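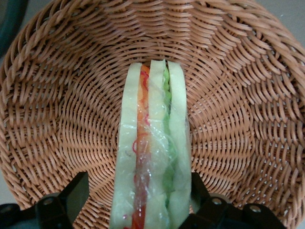
Cleaning a synthetic rattan basket from a play kitchen

Posted in Home > Cleaning > Toys and playrooms
31 Mar 2026

brerkora
We keep the play food in a round woven basket, the synthetic rattan kind in light brown. It has picked up a lot of dust and crumbs down in the grooves, mostly at the bottom where the weave gets fine. A damp cloth only gets the top of the strands. The braided part near the rim is a problem too, because the strands are thicker there and the cloth skips over the gaps.

I also have a toy sandwich with bread slices that look and feel like foam, with an orange and red filling. I wrapped it in clear plastic film to keep the dust off. Should it stay wrapped or can it be washed? The label is long gone.

Can I put the basket in the bathtub, or will that ruin it? I have a vacuum with a brush attachment, dish soap and the usual things. I would like to do it all in one afternoon if possible.

3 replies

drenar_home
Synthetic rattan can take water, so the bathtub is fine. Check first that there is no wire frame or wooden base inside. Mine has a metal ring in the rim and it rusted after one long soak.

This is how I do ours:

Take everything out and turn the basket upside down over a trash bag. Tap the bottom a few times.
Vacuum the inside with the brush attachment. Start at the center and follow the rings outward.
Fill the tub with 6 inches of lukewarm water and a small squirt of dish soap. Do not use hot water. It can soften the plastic and the basket may dry crooked.
Let it sit for roughly 30 minutes.
Scrub with an old toothbrush, along the strands and not across them. For the braided part push the bristles into the gaps and wiggle.
Rinse with the shower head from both sides.
Shake it out and dry it upside down on a towel, out of direct sun.

The middle of the bottom dries last. I leave ours overnight before anything goes back in, so you can do the washing in an afternoon but you won't have it back in use the same day.

For the sandwich, take the film off and test one corner of the bread with a damp cloth. If no color comes off, wipe the rest the same way. I would not soak foam. It holds water in the middle and starts to smell. If the filling is glued in, go easy around it.

losteo
just use the vacuum. I have had a basket like that for 5 years and never washed it

jitpraphai
I agree with the first reply about the water. Two things to add.

If there are sticky spots, put a little baking soda on the toothbrush with some water. Rinse well or it leaves white powder in the grooves. I did not rinse well enough the first time and had to do the whole basket again.

About the plastic film: if small children use the play kitchen I would leave it off. They can pull pieces loose and put them in their mouths. A small cloth bag with a drawstring keeps the dust off too, and you can throw it in the wash. If the sandwich is for display only, the film does no harm, but change it when it gets cloudy.

Also look over the basket for broken strands while it is wet. You can tuck a loose end back under the next ring with a butter knife. Cut off anything sharp.

brerkora
Thanks. I felt along the rim and there does seem to be something hard inside, so I will skip the soak and use a toothbrush and a bowl of soapy water. The sandwich gets the damp cloth.

Thread marked as solved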